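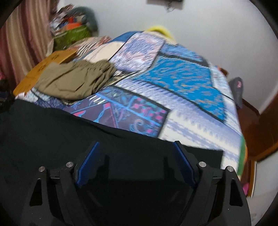 I promised myself I'd write about packing light, and then March got away from me, so you're getting it now, with the trip already behind us.

We spent 65 hours in Orham visiting my old roommate Meifang Jin, and I went with one small bag. Those of you who have traveled with me may need a minute with that. I'm the woman who once took four sweaters to the beach (it was windy!), and I used to stand at the baggage counter in Hustden shuffling shoes from one suitcase to another while the whole line sighed behind me.

What changed my mind was my neighbor Shiyu Xia, who came over for tea the week before and asked, very gently, when I'd last worn everything I packed. Well. I couldn't think of a single trip. So I laid it all out on the bed that evening and started putting things back in the closet, and I kept going until it hurt a little.

Dark clothes are the secret, if there is one. Black goes with black, and it goes to dinner, and it forgives coffee. I fold everything flat now and stack it, after years of rolling, and I find my pajamas on the first try.

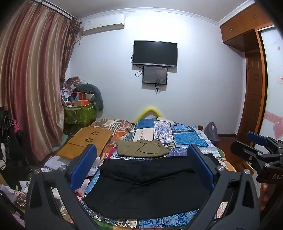 Black, folded, and on the patchwork bedspread.

I did miss my good umbrella. It rained the whole first morning and Meifang lent me one with a bent rib, and we walked down to the market anyway and ate dumplings standing up under an awning, laughing at nothing much. I bought a scarf for 40 dollars that I didn't need, so the bag came home fatter than it left.

Next up is my cousin's place in the summer, a whole two weeks, and I'm already nervous about shoes. If you have a rule for shoes that works for you, please leave it in the comments, and tell me where you stand on taking a second pair of sandals!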